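3.2 Setting and Materials

The study was carried out in a shared activity room on the ground floor of the Merum building in Zoststead. The room is used during the week for play sessions with children and for short training courses for staff. For the purposes of this section, we describe the work surface, the set of objects placed on it, and the rules that were applied when objects were sorted and put away. The scoring of the sorting task is described in Section 3.4.

All objects were handled on a light wooden tabletop. An earlier trial by the second author (Beltrán, unpublished notes) had used a patterned mat, and participants in that trial often spent time looking for small items against the printed design. The mat was removed for the present study. No cloth, tray, or marked outline was placed on the wood in its place, and participants were free to set an object down wherever they wished within reach.

The full object set contained 86 items. Of these, 38 were play foods and the remaining items were plain shapes, blocks, and loose parts from construction kits. The two groups were kept together on purpose. In most rooms where toys are stored, items from several kits end up in the same box, and the question of interest was how people decide what belongs with what when the original packaging is gone.

The play foods have names that nearly every participant could supply without help. The loose parts do not. Figure 3a shows one of the second group, a thick, rounded, lime-green part that was recorded in our object list under the working name "cam." Participants used other names for it, among them "drop," "guitar pick," and "the green one." Where a participant gave a name, it was written down before the object was put away.
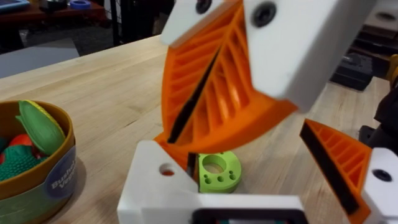
Figure 3a. Lime-green part with a rounded, roughly teardrop or cam-shaped outline, lying flat on the tabletop.

Color was the main source of disagreement in the first round. Several green items appear in both groups, and 50 of the first 172 placements recorded were later judged by the coders to have been made on color alone. A participant who had started a green pile tended to keep adding to it, even when the pile by then held both vegetables and construction parts. Hae-won Woo and Siu-fong Au coded these placements separately and then met to settle the cases in which their codes differed. A placement was coded as "color" only if the participant named the color aloud or if no other shared property could be found between the object and the pile it joined.

The vegetable items raised a different problem. Some are made as single pieces and others as groups, and it was not always clear whether a participant regarded a group as one object. The asparagus is the clearest case (Figure 3b). It is a toy bundle in bright green, with the spear tips fanning out at the top and a yellow band tied around its middle. Adults almost always treated it as one item and put it with the other vegetables. Younger children were more likely to ask whether the band came off. They were told that the bundle should be kept together, and the question was noted on the session sheet.
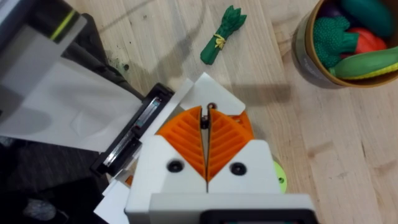 Figure 3b. Toy asparagus bundle with yellow band, lying at a slant on the tabletop.

Objects were put out in a fixed order that was drawn up before the first session and kept for the whole study. The position and angle of each object were left to the person laying the table. We did not attempt to control these more closely. In ordinary tidying, things are found lying at all angles, and an early version of the procedure in which every item was lined up with the table edge led two participants to ask if they were expected to keep the lines straight.

Storage was limited to four open bins without labels. Labels had been tried in February, when Kuo-hua Tsao prepared a set of word cards for the bins, but the cards settled most of the decisions in advance and left little to observe. In the present study participants were told only that someone else would need to find the objects later. They were not told who that person would be. At the end of each session the participant was asked to explain the contents of each bin in one or two sentences, and these explanations were used, together with the placement record, to assign a sorting rule.

Two items were withdrawn during the study. A play egg cracked and was not replaced, and a small wheel was removed at the request of the Merum staff, who considered it too small for the youngest group. Placements made with either item before its withdrawal were kept in the record but are not included in Table 2. The object list was otherwise unchanged, and it is given in full in Appendix A, with the working names and the names most often supplied by participants.

Related items
Woo and Au: Names Given to Unnamed Parts in Mixed Toy Sets
Beltrán: Patterned Surfaces and Search Time in Shared Playrooms
Chou and Tsao: Bin Labels and the Work of Putting Away
Sindia Working Papers: Storage and Care of Play Materials

This site uses cookies to remember your reading settings. By continuing to browse, you accept their use.

Last updated 23rd November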